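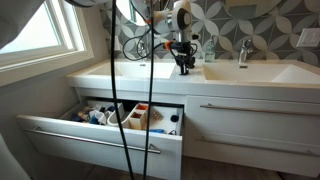
Double vanity with chrome mixers and patterned wall tiles.

Lesgate Stage Gown Cover, Full Length
Product code: LSG-116

A zip-front cover for floor-length gowns, ruffled skirts and performance costumes. The Lesgate is cut wider at the hem than a standard suit bag, so layered skirts hang without being folded back on themselves.

Specifications
Outer: 100% cotton calico, unbleached
Length: 180 cm
Gusset: 13 cm at shoulder, widening to 40 cm at hem
Zip: nylon coil, two-way, full length
Hanger opening: reinforced, fits hooks up to 6 mm thick
Colour: natural
Label window: clear, left chest

Use
Close all hooks and fasteners on the garment before covering. Quick-release costumes with press studs or hook tape should be fastened fully, as open tape will catch on tulle and lace. Heavily beaded gowns should be stored flat in the Boltari garment box - the hanger opening is not rated for them.

Care
Cold machine wash before first use. Line dry. Warm iron if required. Expect slight shrinkage in length after the first wash. Do not bleach or tumble dry.

Options
Braltar padded hanger, wide shoulder, sold separately.
Huanca shoe bag in matching calico, sold in pairs.

Availability
In stock. Grey is on back order until October. Covers can be returned unwashed in the original packaging.

Page updated 18 February 2021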